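Dallmont Water District Completes Walus Main Replacement

DALLMONT, August 2021 - The Dallmont Water District has placed the Walus transmission main in service, replacing 4,000 feet of cast iron pipe with 12-inch ductile iron. Work began in May under a contract with Bevan Pipeline.

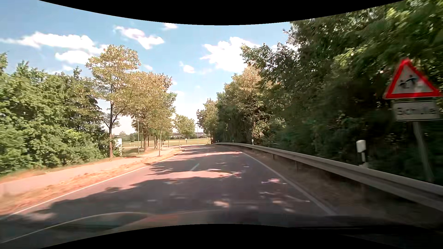 Static pressure at the Cuvar pump station is now held at 104 psi. Two pressure-reducing valves serve the lower zone. Customers may notice brief cloudiness when taps are first opened; run cold water until it clears.

Contact: Wyn Pumphrey, District Engineer, Dallmont Water District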